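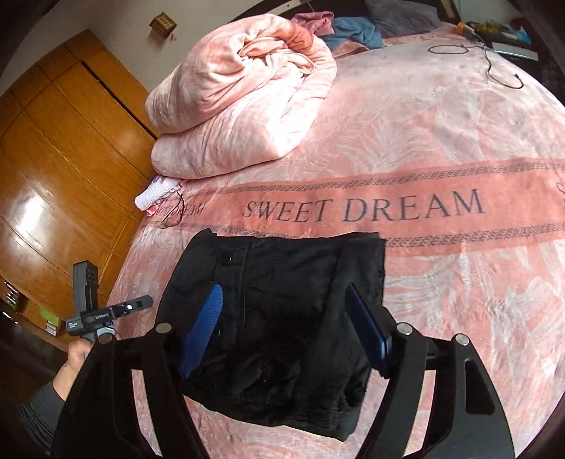
Me escribió hace unos días una lectora que, con lo que yo me quejo de facturar la maleta, a ver cuándo me atrevía a viajar dos semanas solo con equipaje de mano. Y que nada de hacer trampa con el bolso gigante, que ya me conoce.

Pues me atreví. Ya os lo cuento con calma porque he vuelto hace cuatro días y todavía tengo el neceser sin deshacer en el baño. Me fui en pleno marzo de 2015, que es el peor mes del mundo para hacer maletas: sales de casa con abrigo, a mediodía te sobra todo y por la noche te arrepientes de no haber metido los guantes. Si me llego a ir en agosto con cuatro camisetas esto no habría tenido ningún mérito.

Lo primero fue la maleta. La mía de siempre no cabía en el medidor ni empujando (lo probé el año pasado delante de toda una cola de embarque, qué vergüenza más grande), así que me compré una Gridby de las blandas. Tenía mis dudas porque yo siempre he sido de maleta rígida, pero la blanda cede un poquito por los lados y ese poquito es un calcetín, dos calcetines, un cargador... Eso sí, las ruedas hacen un ruido espantoso en los adoquines. Llegué al primer hostal a las doce y pico de la noche y creo que desperté a la calle entera.

Después vino la ropa. Yo era de las que lo enrollan todo. Lo leí una vez en una revista y me lo creí como si fuera ley, y llevo años sacando de la maleta camisas que parecen un acordeón. Esta vez hice una prueba en casa la semana antes, una noche con enrollado y otra con doblado, y la conclusión es que depende de la prenda: las camisetas y la ropa interior, enrolladas; los pantalones y los jerséis, doblados y abajo del todo, en plano, pegaditos a la parte de las ruedas. Los pantalones enrollados hacen un bulto durísimo que luego no encaja con nada. Y si los pones abajo te queda como un suelo firme donde apoyar lo demás.

Me llevé tres pantalones contando el puesto y os digo ya que me sobró uno. También me sobró el vestido «por si acaso». Siempre hay un vestido por si acaso y siempre vuelve a casa con las mismas arrugas con las que salió. En cambio me faltó una camiseta térmica, que la tuve en la mano, la miré y la dejé en el cajón pensando que estábamos casi en primavera. Ja.

De organizadores usé los de Plomton, los de tela con rejilla. Son dos medianos y uno pequeño y me han gustado bastante, aunque la cremallera del pequeño se engancha con la propia rejilla y hay que ir con paciencia. A mí lo que más me sirve es tener uno vacío para la ropa sucia, porque según pasan los días uno se va desinflando y el otro se va hinchando y el total sigue siendo el mismo.

La colada la hice una vez, a mitad de viaje, en una lavandería de barrio en Doolan. Me pasé allí una tarde entera - llovía a cántaros, tampoco tenía plan mejor - y salí con todo seco y una bolsa de magdalenas de la panadería de al lado. De verdad que es de los mejores ratos que recuerdo del viaje. Te sientas, lees, miras cómo da vueltas el tambor y no tienes la sensación de estar perdiéndote ningún museo.

Los líquidos, mal. Rellené los botecitos con muchísimo cariño y uno se abrió dentro de la bolsa, así que el neceser huele a champú de coco y va a oler hasta noviembre por lo menos. La próxima vez champú sólido, que ya me lo habíais dicho varias en los comentarios y no os hice caso.

Y luego está el tema del peso. La aplicación que uso para las listas, Prumonow, te deja apuntar los gramos de cada cosa y me piqué. Las botas son 1280 gramos el par, ¡con razón me dolía la espalda llevándolas en la mochila! La cámara con su funda, 323. Desde que lo vi, las botas viajan puestas aunque me ase en el control y tenga que descalzarme delante de todo el mundo. Y el secador se quedó en casa, que en todos los sitios donde dormí había uno (flojito, pero había).

¿Repetiría? Sí, y además ya tengo media lista hecha para la siguiente. Me he ahorrado las esperas en la cinta, que era lo que más rabia me daba, y he subido escaleras de metro con la maleta en una mano. Lo que no he resuelto es qué hacer con los regalos, porque a la vuelta no cabía ni un imán y acabé con una caja de galletas metida en la capucha del abrigo.

Si tenéis algún truco para eso, os leo. Y si alguien ha probado las bolsas esas de vacío que se enrollan a mano sin aspiradora, que me diga si merecen la pena, que las tengo en el carrito desde ayer.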